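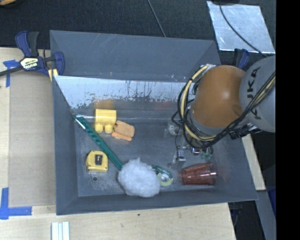 好久没更新了。上一篇写到我们把抓取服务从一个巨大的进程拆成了几个小的，结尾还夸下海口说“下周写碰撞检测”，然后一下子就到了一月。中间收到几封邮件催稿，谢谢你们，我都看到了，只是每次打开编辑器写两行，那边又有人喊我去看日志（日志永远看不完，这个大家都懂的）。所以这一篇会有点长，想到哪儿写到哪儿，你们泡杯茶慢慢看。

先交代一下这段时间在忙什么。我们在 Watgate 的这套料箱抓取，机械臂是 KUKA 的，箱子是灰色的大方箱，四壁往里斜，里面随便丢一堆东西，程序要自己看、自己挑、自己规划，然后把东西一件一件拿出去。听起来是个被做烂了的题目，网上一搜全是演示。可是真的自己从头到尾写一遍软件，就会发现那些演示里没讲的部分占了九成的时间。我今天想聊的就是这九成里的几块：反光、箱壁、线缆，还有我们写的那个回放工具。

## 幽灵杯子

我们的物品里有一只红色半透明的塑料杯。我对这只杯子的感情很复杂。它侧躺在箱底的时候，杯身的棱上会有一道道白色的亮光，深度相机在这种地方给出来的点云，怎么说呢，像被虫子咬过一样，东缺一块西缺一块，偶尔还会在杯子后面凭空冒出几个点，位置比箱底还低。

这还算好的，缺点云的物体大家都有办法对付，最不济用分割的轮廓加上箱底平面去估一个高度，抓得粗一点也能拿起来。真正让我们折腾了好几个晚上的，是后壁。

箱子后侧内壁有一片偏白、带点银色的表面，会反光，颜色鲜艳的东西放在附近，上面就会映出一团模模糊糊的影子。杯子映出来是淡淡的一片红，那个淡黄色的方块玩具映出来是一团橙黄。人看一眼就知道那是影子，分割网络可不这么想。它非常有礼貌地告诉我们：这里有一个杯子，那里还有一个杯子，置信度还挺高。于是规划那边就老老实实地给“第二个杯子”生成抓取姿态，夹爪一路朝着后壁过去。

第一次碰到的时候我正好在旁边，手一直放在急停上，看着它越走越靠里，心里想这是要去哪儿啊。后来查日志才明白，它要去拿一个倒影。

Nasrin Rezaei 是我们这边管感知的，她的第一反应是加数据：把有反光的图都标一遍，倒影标成背景，重新训一轮。这个办法有用，误检少了很多，但没有根治，换一件颜色更亮的物品进来，老毛病又冒头。我当时提议在后壁上贴一层哑光膜，被她很温柔地否决了，理由是以后换个箱子难道还要再贴一遍吗，软件的问题先在软件里想办法。我嘴上不服气，心里觉得她说得对。

最后的做法朴素得有点不好意思写出来。我们本来就有箱子的几何模型，四面壁和底面的位置都标定过，那么每个检测出来的实例，把它掩膜里的有效深度点拿出来，看看它们落在哪儿。真的物体，点应该在箱子内部的空间里；倒影的点，要么贴着后壁的平面，要么跑到后壁的后面去了。写成配置大概是这样：

```yaml
ghost_filter:
 enabled: true
 wall_margin_mm: 8
 reject_behind_wall: true
 on_missing_depth: defer
```

那个 8 毫米是反复试出来的。再小一点，标定误差和深度噪声会让倒影混进来；再大一点，紧靠后壁的薄东西会被误杀，我们有一把深绿色的长条，像尺子一样的，经常一头斜到箱子的后角去，余量设大了它就有一截“不存在”了，抓取点全挤到另一头，提起来的时候歪得厉害。

最后一行 `on_missing_depth: defer` 是我最喜欢的一行，也是吵得最久的一行。像杯子这种透明的东西，掩膜里可能没几个靠谱的深度点，那到底算真的还是算影子？早先的代码是直接丢掉，结果杯子常常留到最后，而且箱子里只剩它的时候，程序会高高兴兴地宣布“箱子空了”。现在改成先搁置，把别的东西抓走以后再看一遍，视角和遮挡都变了，往往就能凑出足够的点。如果箱子里只剩搁置的物体，就让相机多拍几帧融合一下再判断。多花一点时间，但再也没有把杯子当成空气了。

## 箱壁是斜的，这件事很烦

很多教程里的料箱是一个标准的长方体，四面壁笔直。我刚开始写碰撞模型的时候也是这么偷懒的，用五块薄板拼了一个盒子，觉得差不多就行了。

差得可多了！斜壁意味着越往下空间越窄，夹爪在箱口高度明明离壁还有老远，降到箱底的时候手腕旁边已经没地方了。用直壁模型，规划器会觉得一切安好，然后在最后一小段下降里把手指蹭到壁上。反过来，如果为了保险把直壁往里缩，缩到和箱底一样大，那上半截又白白浪费掉了，好多本来能走的路径全部报无解。

所以老老实实重新建模，每面壁一个带倾角的凸块。这部分是 Periklis Liapis 写的，放在我们内部的规划包 Sarantis 里面。他还顺手做了一件我一直想做但没敢做的事：把上沿的夹具也加进去了。箱子是用蓝黑两色的 IRWIN 棒夹固定住的，手柄竖着立在箱沿上，比箱口高出一截。以前的模型里没有它们，全靠一个“别走那个角落”的禁区糊弄过去，那个禁区大得离谱，导致后排靠角的物品几乎没有可行的撤出路径。换成夹具的真实包络之后，禁区缩成了两小块，后排一下子就活了。

我把他的改动合进来的那天，本来准备好了要熬夜修各种回归，结果跑了一遍测试，只有一个单元测试红了，还是因为测试里写死了障碍物的数量。我坐在那里愣了一会儿，有点不习惯，然后就去吃饭了。

说到撤出路径，多啰嗦两句。我们原先把一次抓取分成三段，接近、抓、撤，分别规划，前一段成功了再规划下一段。这样代码好写，但有个讨厌的毛病：抓是抓到了，手里多了一根长条，这时候才发现带着它根本出不来，只好原地放下，换一个姿态再试，来来回回。现在的做法是在选抓取姿态的时候就把物体的估计外形挂到手上，撤出段也一起检查，不通过就直接淘汰。代价是每个候选都要多算一次，所以我们把候选先按一个很便宜的打分排好，最多取前 50 个往下走，大部分时候前几个里就有能用的。

挂物体外形的时候要大方一点。感知给出的轮廓总是偏小，尤其是那个毛茸茸的白球，边缘毛毛的，掩膜每一帧都不一样大，我干脆给它的外形多加了一圈。球是软的，擦到箱壁也无所谓，但规划器并不知道什么叫“无所谓”，你得替它把软硬分开。我们给每类物品加了一个 `soft` 标记，带这个标记的允许与箱壁有轻微接触。卷尺和胶带座当然没有这个待遇。

## 线缆，永远的线缆

如果你也在做这个，请你现在就去看一眼你的机械臂手腕上的线。

我们这台的腕部外面绕着一束线缆，黑的和奶油黄的混在一起，从臂上斜着过去，到橙色关节的下面，再弯一圈绕上来。URDF 里当然没有它。规划器以为手腕就是那个圆滚滚的壳，随便怎么转都可以，于是它特别喜欢找一些在运动学上很漂亮、在线缆看来很残忍的解，腕关节一口气转大半圈，就为了省那么一点点路程。

我试过认真地给线缆建模，用一串小球去近似它的形状，跟着关节角变化。写了几天，越写越觉得自己在写一个很差的柔性体仿真器。Iraklis Andreadis 路过看了一眼我的屏幕，问我能不能先把腕关节的范围收紧一点试试。我说那会损失很多姿态的。他说你量过损失多少吗。

我没量过。

后来量了，就是用下面要讲的回放工具量的，把历史上的抓取场景全部重新规划一遍，收紧范围之后，丢掉的可行解少得让我脸红。原因也简单，夹爪是对称的，腕部转过去的姿态几乎总有一个等价的、转回来的姿态。于是线缆模型的那个分支就安静地躺在仓库里了，我没舍得删。现在的方案是收紧的关节范围，加上一个罩住线束的粗胶囊体，外加代价函数里对腕部累计转角的一点点惩罚。胶囊体比真实的线束胖不少，偶尔会挡掉一些贴着右壁的抓取，我目前接受这个代价，等哪天手痒了再去细化。

还有手指那边垂着的一根细黑线，也同样不在模型里。它太细了，做碰撞意义不大，但它会出现在相机的视野里！有段时间分割网络总在手边上看到一条细细的“物品”，我们在做机器人自身掩膜的时候把投影出来的轮廓往外膨胀了一些，才把它盖住。

## Stemine：把过去重新跑一遍

终于说到我最想讲的部分了。前面提到的所有改动，如果没有这个工具，我大概一个都不敢合。

Stemine 是我们自己写的记录和回放工具，名字是 Wanpen Yensuk 起的，她坚持说没有任何含义，就是念着顺口。思路不新鲜：每一次抓取尝试，把当时的彩色图、深度图、关节角、标定参数、配置文件的哈希、感知的输出、规划的候选列表、最后的结果，全部打成一个包存下来。之后改了任何一段代码，都可以把这些包拿出来，从中间某一级灌进去，看新的输出和旧的有什么不同。

写进去的包到现在有 2,529 个，里面标成失败的有 499 个。失败的那些是宝贝，我给它们一个个打了标签，打得眼睛都花了。标签一开始只有“没抓到”和“掉了”两种，后来越分越细，有“抓了倒影”，有“撤出碰壁”，有“规划超时”，还有一类叫“不知道”，每次新版本出来我都先去看“不知道”里面有没有变少。

命令行长这样：

```bash
stemine replay --from perception --to planner \
 --tag ghost --config configs/bin_gray.yaml \
 --diff last_release
```

`--from` 和 `--to` 是这个工具的灵魂。只改感知的时候，从原始图像开始跑到规划为止；只改规划，就从感知的旧输出开始跑，省下一大截时间，而且结果干净，不会被感知那边的随机性搅浑。这里有个坑要提醒一下：一定要把随机种子也存进包里。我们的采样规划器头一个月没有存种子，同一个包回放两遍，结果不一样，我对着差异表看了整整一个下午，以为自己改坏了什么东西，最后发现拿没改过的代码跑，差异也是一样多。那个下午的心情我就不描述了。

另一个坑是标定。箱子虽然夹得牢牢的，相机和箱子之间的相对位置还是会有一点点漂，可能是有人碰到了架子，也可能是我们重装过相机。早期的包只存了标定文件的路径，没有存内容，后来文件被覆盖了，那批包一回放，所有物体都往一边偏。我们试着从图像里把箱沿重新拟合出来，救回了一大半，剩下的只能打上“标定不明”扔在角落里。所以，存内容，别存路径。这句话我现在逢人就讲，讲到同事看见我张嘴就点头。

回放也有它回答不了的问题。它能告诉你新版本会选哪个姿态、会走哪条路径，但新姿态到底抓不抓得住，历史数据里没有答案，因为当时没有那样抓过。我们最开始有点太相信它，看到差异表上一片绿就觉得稳了，上机一试，胶带座那种一头重一头轻的东西，照样从手指中间滑出去。现在的流程是回放通过之后，再在真机上慢速跑一轮，速度压得很低，手放在急停上，看着它一件一件拿。慢是慢，但我还挺喜欢这个环节的，安安静静地看机器干活，能看出好多日志里没有的东西，比如哪一段减速不自然，哪一段手腕有一点犹豫。

## 零零碎碎

有读者在上一篇下面问我们的可视化用什么，回答是一个很简陋的网页，左边是图像叠加掩膜，右边是三维视图，下面一条时间轴。Aliki Mavromatis 给它加了一个按键，按一下就在“规划器眼里的世界”和“点云里的世界”之间切换。这个小功能帮我找到的问题超过任何一个正经的测试，包括前面说的直壁模型，两个视图来回一切，箱壁的角度对不上，一眼就看出来了，我居然忍了那么久没有去改。

还有人问为什么不用端到端的策略。我们有在试，另外开了一个分支，数据就是用 Stemine 的包转出来的。目前的感觉是它在乱糟糟的场景里反应很灵，但出了问题我不知道该去看哪一级，对我这种靠日志活着的人来说有点难受。等有了像样的对比再单独写一篇，这次就不夸海口说什么时候了。

`defer` 那个逻辑里还有一个没修的 bug：如果搁置的物体在下一轮被别的东西滚过来压住了，它的计数不会清零，于是融合拍照会提前触发一次，白白等一会儿。不影响结果，但每次看到日志里那一行我都浑身不舒服。补丁写了一半，测试还没补，今晚吃完饭接着弄。

评论区照旧开着，做料箱抓取的朋友如果也被倒影骗过，欢迎来说说你们是怎么处理的，尤其想听听用偏振片的人的经验，Nasrin 问了我好几次了，我一直答不上来。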